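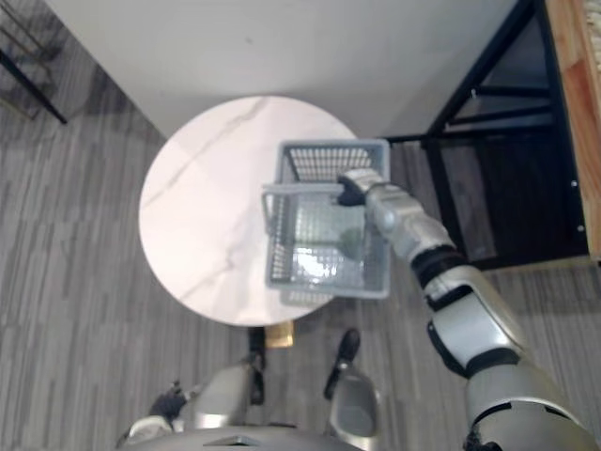
Fingertip

The fingertip is the last bit of the finger, from the final joint to the end. It has a nail on one side and a soft pad on the other, and the pad is the part I'm mostly going to talk about. Doctors call the soft stuff inside it the pulp, a word I've never managed to enjoy.

What's in it

Under the skin there's a small bone, and between the bone and the skin sits a cushion of fat divided up by tough little strands. The strands tie the skin down so it doesn't slide about when you press on something. Pinch the back of your hand, then try the same on the pad of a finger, and you'll feel the difference straight away! The nail helps too, as it gives the pad something firm to be squashed against. If you've ever lost a nail, you'll know how clumsy picking up a coin becomes.

The skin on the pad has no hair and plenty of sweat glands, and it's packed with nerve endings of several kinds. Some respond to steady pressure, some to stretching, and some to very quick vibration (the buzz of a fine fabric as you run a finger along it).

Ridges and prints

The ridges form before birth and keep the same pattern for life, apart from scars. The usual patterns are loops, whorls and arches, with loops the commonest. Identical twins don't share a set. My old neighbour in Darkport, Aurelio Robles, laid bricks for 30 years and had worn his so smooth that you could hardly make them out — they came back after he retired, and he was rather pleased about it.
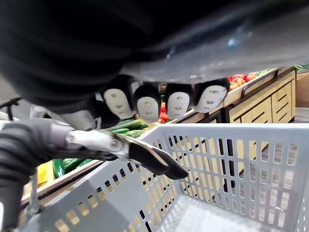 Four fingertips from underneath, each with an oval pad.

Wrinkling

Leave your hands in the bath and the pads go wrinkly. Lots of us were told at school that the skin simply soaks up water and swells, but the nerves have a big part in it. They make the small blood vessels in the finger narrow, the pad shrinks a little, and the skin puckers over it. Fingers with certain kinds of nerve damage may not wrinkle at all. Some studies have found that wrinkled fingers are better at handling wet things, though other tests found no benefit, so I'd leave that one open.

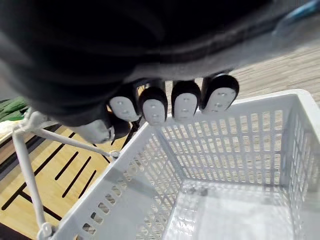
Fingers are different lengths, and that changes how the tips meet whatever you reach for. Curl your hand as if round a ball and the tips come much closer to being level than they were when it was flat. Let them hang down over a basket, like the four in a row here, and the thumb can come in at a slant from the side. Most everyday grips use the thumb against one or more of the others. For small things, such as a bead or a pin, it's usually the thumb and first finger, pad to pad or right at the tips.

Looking after them

Small cuts on the pad hurt a lot and can bleed more than you'd expect. Press on them with something clean and hold the hand up. Guitar players get thicker skin on the fretting hand, and it fades again if they stop playing. Mine went completely one June, when my guitar was away being mended.

See also: fingernail, knuckle, thumb, handwriting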